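Moradi Tableware: Bowls, Gallery 5

Notes by Rania Ghanem

The Moradi pages cover everyday tableware, one shape per gallery. Gallery 5 is given to small bowls. Entries are kept short: color, body, setting, and any remark on use or storage. Measurements are taken across the outer rim. Weights are left out, as the kitchen scale was replaced in April and the older readings have not been repeated.

Terms used in this gallery: "foot" means the ring or flat the bowl rests on. "Wall" means the side between foot and rim. "Well" means the inside floor. Bowls from the Plerberg and Ernico shelves are stored rim up, with a felt disc between pieces. The stacking limit is five for either shelf.

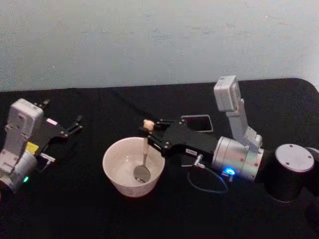

What size of bowl is most useful for salt, sauces and other small portions?

A bowl with a rim of 90 mm suits most of these. It holds a dip or a portion of nuts for one person and still fits beside a dinner plate. For salt alone, go smaller; 49 mm is enough.

Small bowl, white ceramic. Set on black cloth against a pale grey-blue wall. Dark cloth is the standard ground for white ware in these galleries, and white cloth is used for the dark glazes.

Care, all ceramic bowls: wash by hand or on the top rack. Remove tea and tomato stains with baking soda paste, left on for an hour and rinsed off. Do not use steel wool on the well. Grey lines left by spoons are metal on the glaze and come off with a mild cream cleaner. Check the foot for grit before setting a bowl on a varnished table.

Storage: the Feltovmont cabinet takes 100 bowls of this class with the middle shelf in its lower position. Chipped pieces go in the bottom drawer and are not stacked.

Gallery 6 covers saucers. Lids are listed with the pots they belong to.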